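Vusholm Furniture Oil - dark tint, 200 ml can

Sturkov Finishes / Wood care / Oils
Back in stock January. Limit 3 per order.

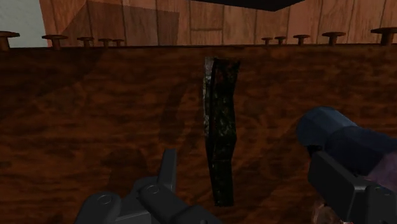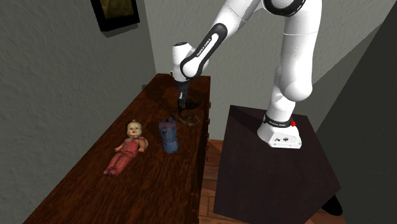 Vusholm is a wiping oil for indoor wood, made for us by Landeg. Same recipe as before, new lid (the old one leaked, sorry). Goes on with a rag, no brush needed. Best on furniture that is dark to start with, a long dresser or a reddish-brown tabletop with the grain showing, where a clear oil can leave old scratches looking pale. Wont hide deep gouges. Not for floors, not for cutting boards.

How to use
Dust first. Old wax has to come off or the oil just sits there. Thin coat, along the grain, wait 2 hours, buff. Second coat next day if the wood still looks thirsty - usually does on the ends. Lay rags out flat outdoors to dry, never balled up. They can catch fire.

Size: 200 ml
Finish: satin
Smell: strong for a day, open a window
Shelf life: 3 years unopened

Price: 59.00 for the two-can set. Singles are sold out untill the next delivery. Mutuder cloths not included, order seperately.

Color questions - ask Natsumi Yokoyama at the counter, or mail us a scrap of your wood and she'll test it. Scraps not returned.

Page updated 2 January 2018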